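Prernari hand-held gripper kit: gallery

Quick gallery for now, full writeup to follow when I get the time. Kit came in on 12th June, the two-finger version, bought through Brukbridge. Been using it most days. Posting these because a few people asked what you get from the thing in actual use and the product page only has renders.

Short version of the kit: hand-held body, two fingers, felt pads, camera, one cable, a printed card with a QR code that goes to the manual. No case. A case is extra. You hold it, squeeze, it records what the fingers and camera see, then you train your arm on that. We run the files through Jinen, imports fine once you set the folder names right (the manual has them wrong, page 29).

Price was $1000 even for the kit, plus $111 for the spare finger set. Get the spare set. Shipping was quick, box was a bit crushed, contents OK.

Task in this set is the thin white stand with the ring base. Picked it on purpose. White on white, skinny pole, hard for the camera and hard for the grip.

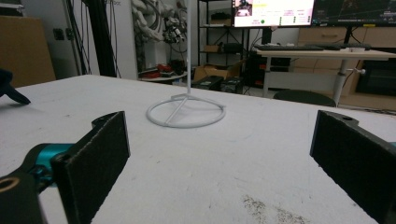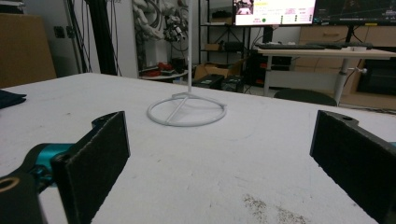

White ring-base stand on the white table, gripper pads left and right. Both from the kit's own camera, no edits.

Notes while I remember them:

View. Wide. Both pads stay in view and you get a lot of room behind the table too, monitors and shelves and all. Good for tracking. Less good if you want tidy footage, so plan your backgruond.

Contrast. The ring is pale against the tabletop, mostly reads by its shadow. I turned exposure down a notch in later sessions and left it there.

Pads. Felt-like face, dark. Grip on thin stuff is decent. They pick up lint, I go over them with tape. Uçar sells rubber ones that are supposed to fit the same mount, havent tried them.

Weight. Fine for half an hour. After that my wrist knows about it. A strap would help.

Battery. There isn't one, it runs off the cable. Cable is too short. Bought a longer one the first week and it works the same.

Storage. We're at 2716 clips, I'd get a bigger drive than the one they suggest.

Support. Emailed twice. First answer came next morning and was useful, second one was a link to the manual. The same manual with the wrong folder names.

Would I buy it again, yes, at this price. Would like to see a longer cable and a case in the box.

More pictures when the rubber pads get here. Comments are open, ask about setup and I'll try to answer by the end of June.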